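Section 3: Planning and Buying Your Hand-Held Gripper Kit
Flelldale Set-Up Guide, rev. of October 20, 2018

Read this before you order. Section 4 (assembly) assumes you already have the parts on the bench and the money side is closed. Most support calls we get are about something that wasn't ordered.

Who this section is for: labs, small shops, anyone putting together hand-held grippers for collecting demonstrations. If you're buying the arm-mounted version only, skip to 3.6.

3.1 Before you ask for a quote

1. Decide how many people will be collecting at the same time. Not how many people are on the team. One gripper per collector, plus a spare.

2. Write down where collection happens. Homes, offices, a fixed bench. Homes need longer cables and more pads. A fixed bench can get by with the short cable set.

3. Write down the heaviest and the widest thing you plan to pick up. Send both with the quote request. If you don't, we quote the standard fingers and you may end up buying twice.

4. Check who signs. Over $1,000 a lot of places need a second signature and that alone can eat a week. Splitting the order to stay under is your business, but shipping gets charged per order.

NOTE: Quotes are good through the end of the month they're written in. After that ask for a new one, don't just send the PO with the old number on it.

3.2 What's in the base kit

Base kit is $386 per gripper. Includes:

- handle with trigger, assembled
- linkage and finger frame, assembled
- one pair textured finger pads, fitted
- one braided cable, short
- hex keys, two sizes
- bag of spare pins and clips

Not included: camera, camera mount plate, recording computer, storage, long cable, carry case, batteries. Yes people assume the mount plate is in there. It isn't. Order it on the same form, line 9.

CAUTION: Do not buy the Dokero mount plate for this frame. Hole spacing is close enough that it will start to go on, and then you crack the frame tightening it. Not covered under warranty.

3.3 Filling in the budget sheet

Use the blank sheet at the back of the guide. Fill it top to bottom, the lower lines pull from the upper ones.

1. Line 1, number of grippers. From step 3.1.1, spare included.

2. Line 2, base kit price times line 1.

3. Line 3, pads. Pads wear. Plan one extra pair per gripper per month of steady use, more if you're handling anything gritty or with sharp corners. Order in packs of 10 pairs, the single pair price is bad.

4. Line 4, cables. One long cable per gripper if people will be walking around. One spare short cable for the whole group is enough to start.

5. Line 5, camera and plate. Get the camera price from whoever you buy cameras from. We don't resell them.

6. Line 6, storage. Do this one properly. Record ten minutes on any similar camera at the settings you want, look at the file size, multiply out to your planned hours. Then double it, for the backup copy.

7. Line 7, people. Collector hours, plus someone to check the recordings. First-time budgets leave out the checking nearly every time.

8. Line 8, training. Half a day per new collector. They are slow the first day and a good part of what they record gets thrown out. Count it as a cost.

9. Line 9, mount plates. Same number as line 1.

10. Line 10, shipping and duty. Leave blank, we fill it in on the quote.

NOTE: Leave a little unspent. First reorder is usually pads and it usually comes sooner than planed.

3.4 Comparing with other suppliers

We get asked, so. Petrauskas sells a similar frame with fingers that come off without tools. Nice if you swap fingers a lot. Kollden sells handle and frame seperately, so you can replace just the broken half. Ours comes as one unit and ships faster. Pick on what you'll really be doing with it.

Whoever you buy from, get these in writing:

- lead time, in business days
- price of pads a year from now, or at least a cap on it
- who pays return shipping on a bad part
- whether cables are standard or theirs only

CAUTION: Do not mix pads between makers. Thickness differs and the fingers won't close square.

3.5 Trial before the full order

Strongly recommended. Buy one kit, run it, then order the rest.

1. Order one base kit plus one long cable. Mark the form TRIAL so the kit price counts toward the bigger order later.

2. Pick a real room. Furniture, rugs, daylight through the blinds, things on the floor. A clean bench tells you little about cable length or how often the camera loses focus.

3. Have two different people use it, one with small hands. Fingers around the handle, first two fingers toward the trigger end. If either one has to stretch for it, ask about the short-reach trigger before ordering more.

4. Run it moving, at working speed. Check that the cables follow the hand without pulling and stay clear of the finger arms.

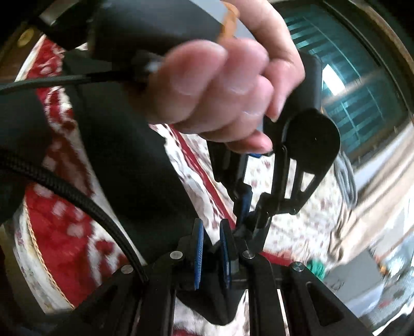
5. Stop every half hour. Look at the pivot pins. All heads flush with the frame, none backing out. Press each pad at the corners, should not lift.

6. Write down hours used, recordings kept, recordings tossed. Kept divided by hours is the number your whole budget hangs on. Put it on the sheet next to line 7 and redo the line.

7. Send the trial notes with the full order. Mohit Nishad in orders reads them and will call if something on the form doesn't match what you wrote.

CAUTION: Power down before checking pins or pads. Keep fingers out of the linkage, it pinches.

3.6 Arm-mounted version

Same fingers and pads, different back end. Needs an adapter ring for your arm, so send make and model with the quote request. Budget lines 3, 5 and 9 apply. Line 4 does not, cables come with the ring.

3.7 Lead times and reorders

Base kits ship from stock most of the year. April is slow, we count inventory and nothing leaves for a week. Put orders in before that or expect to wait.

Pads and cables, same week. Adapter rings are cut to order, ask first.

For reorders use the short form and quote your original order number. No number, it goes in as a new account and the trial credit gets lost.

Go on to Section 4 when the boxes are in and checked against the packing slip.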